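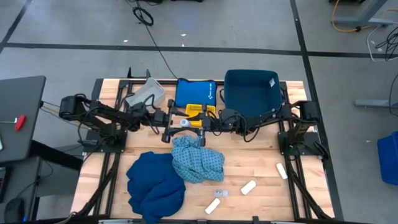
Oiling a wooden worktop is an easy job, but you must give it enough time. I do mine every September, and I learned the method from my neighbor Mareike Seidel. First take everything off the top and wash it with a little mild soap. A light butcher-block surface like this one shows each water ring, so sand the marks gently, always along the grain. Bins that normally stand in a row at the back edge should go to another room until the oil is dry.

Pour a small spoon of oil on a cotton cloth and rub it in thin.
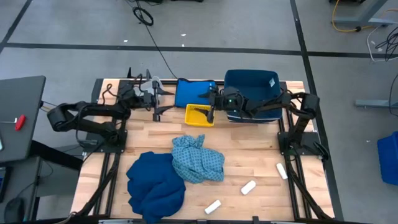
Wait 50 minutes, then wipe away all the oil that the wood did not drink. If it still feels sticky, wipe again. You need 2 coats, and between them the wood must rest for 6 hours. Do not forget the end grain, it takes more oil than the top.

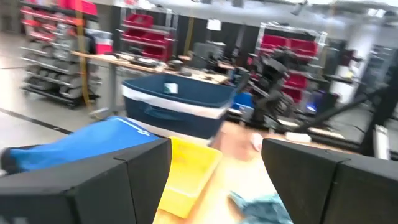 Drying and cloths

Leave the window open overnight. Oily cloths can catch fire by themselves, so spread them flat outside and never put them crumpled in the trash.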